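A basket for the tools, and nothing more
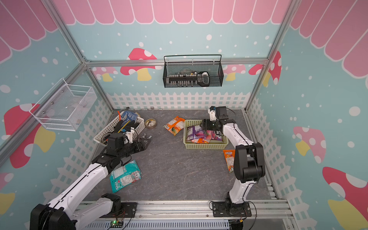

Work gloves and tools in a white plastic basket, with a roll of brown packing tape next to it.

I have read many articles on how to store tools at home, and almost all of them want me to buy a wall. A board with hooks, a painted outline for each wrench, small drawers with labels. When we moved to Birkham I believed these articles. I spent 300 dollars on a Lerkus panel system and one full week of evenings in April putting it up. It looked very serious. After six months the hooks were mostly bare and the tools were living on the windowsill, on the washing machine and under the sofa.

My opinion now is that most homes need one open basket, and that the basket should be a little ugly.

An open basket asks for very little. When I am tired and I have a screwdriver in my hand, I will not look for its outline on the board. I will drop it in the basket, and tomorrow it will be there. I can also carry the basket to the leaking sink, with the gloves on top, and this I could never do with the wall.

People tell me that in a basket you cannot find anything. I think this is true for small pieces and not true for big ones. A yellow handle or an orange handle can be seen from the other side of the room. I used to think colored handles were for children, and I was wrong. If all your handles are dark, put some bright tape on them.

Small pieces are another question. Bits must have their own organizer, standing in a row, or you will lose the one size you use. I keep mine in a wire mesh basket that hangs at the height of my eyes. So I do accept the wall, but only for the things that fall through the fingers.

Then there is packing tape. I have no good answer for it. It is too wide for the basket if the basket is full, and it rolls away if you stand it up. I leave it flat on the floor near the other things and I have stopped feeling bad about this.

My neighbor from Lesberg still has his board, with every tool in its place, and I admire it when I visit. He also has a garage. I have a corner of one room, and in a corner the basket is enough.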